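7.3 把持中に爪の開度信号が途切れたとき(エラー277)

手持ちグリッパーで部品をつかんだまま、表示が「277」に変わり、記録が止まることがあります。開度センサーの信号が500ミリ秒を超えて届かなかった場合に出るエラーです。

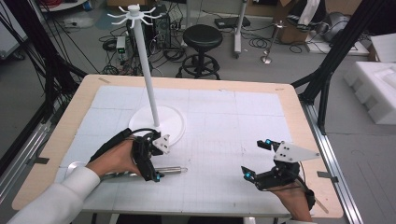
277が出ても、爪を閉じる力はすぐには抜けません。保持力は最後の指令値のまま残り、解除操作をするか電源を切った時点でなくなります。金属棒のように重く滑りやすい部品では、解除と同時に落下します。9月の改訂前の手順では先に電源を切ることになっていましたが、この順序は廃止しました。旧版の手順書が手元にある場合は破棄してください。

注意
・エラー表示中は、爪の間に指を入れないでください。信号が戻った瞬間に爪が動くことがあります。
・部品を持ち上げた状態で解除しないでください。
・ケーブルを引いて接触を確かめないでください。コネクタの根元が傷みます。

復旧手順

1. 両手の動きを止めます。部品が浮いている場合は、ゆっくり下ろして作業面に置きます。

2. もう一方のグリッパーが何もつかんでいないことを確認し、爪を開いたまま部品から離します。

3. エラーが出た側の解除ボタンを2秒間押します。爪が開いたら、手を真上に抜きます。

4. 制御ソフトの「停止」を押してから、グリッパーの電源を切ります。

5. グリッパーを手から外し、ケーブルを根元から先まで目で見て確かめます。被覆の割れ、つぶれ、強い折れ曲がりがあれば使用を中止し、ケーブルを交換します。

6. コネクタを一度抜き、端子に汚れや曲がりがないことを見てから、止まるまで差し込みます。

7. 電源を入れ、何もつかまずに開閉を7回行います。途中で277が出なければ作業に戻れます。出た場合は7.4「センサー基板の交換」に進みます。

補足:ケーブルの取り回し
これまでに報告された277の多くは、手首の近くでケーブルが張り、コネクタが半分抜けかけていたものです。手首を内側と外側にいっぱいまで回し、どちらでも張らないだけの余裕を残してください。余りが長すぎると、作業面に立てたスタンドやフックに掛かります。スタンドを使う作業では、開始前に左右それぞれ一度ずつ、実際の動きをなぞって確かめてください。

補足:中断したデータの扱い
277で止まった記録は自動では削除されません。一覧で「中断」と表示されます。続きから再開せず、部品を開始位置に戻して最初から取り直してください。中断した記録は、原因の確認が済むまで消さずに残します。

復旧後も同じ側で再発する場合は、グリッパーの製造番号、作業内容、発生時の手の位置を添えて、Flosell保守窓口(担当:Chiharu Sakamoto)まで連絡してください。交換部品の手配はAraiの倉庫から行います。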